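Dredow Home Automation Board
Home Forums New Posts Members Log in
Search this board Go

Thread: Teaching by hand vs. teaching by remote

lnieminen
I have 528 demos of sorting small stuff out of a tray, all done with hand-held grippers. My supervisor now wants me to redo them by teleop on the Kumetti arm "for consistency." I did 40 that way on Tuesday and aged visibly. Is there any point?

Detlef Hellwig
There's a point. With teleop, the robot's own joints did the thing, so you know the thing can be done. With hand-held you're recording what your elbow can do, and your elbow is a show-off.

bkramer
Detlef says this every September. I get nearly 100 clean hand-held demos out of an afternoon. On teleop I get a dozen and a headache. Scrunchies are the worst, because you can't feel when you've got one pinched and when you're just stroking it.

Mine go out of a red tray on the bed, hair ties and bead strings all in together, and the fingers start wide open every time. 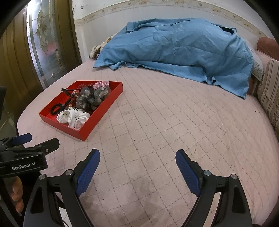 Do I need to open the fingers all the way before every grasp?
Open them fully at the start of each demo, then only as wide as the item needs. If half your grasps start wide and half start narrow for the same item, the policy picks something in between and knocks it over.

Detlef Hellwig
Fine advice. Still doesn't tell you whether the arm can reach the far corner of the tray.

f_thiele
You can check reach afterward. Replay the wrist path on the arm model and throw out whatever it can't follow. I lost 2 demos in my last batch, both from when I got fancy with the wrist.

Detlef Hellwig
And contact forces? You replay those too?

f_thiele
For a hair tie? No, Detlef.

lnieminen
So keep the hand-held set, filter for reach, and use my 40 miserable teleop runs as the test set?

bkramer
Mix a few into training as well. And slow down around the beads. Everyone yanks beads.

Detlef Hellwig
I would redo all of them. But I'm retired and have the time.

Page 1 of 1
Contact the moderators | Copyright Dredow Board | Back to top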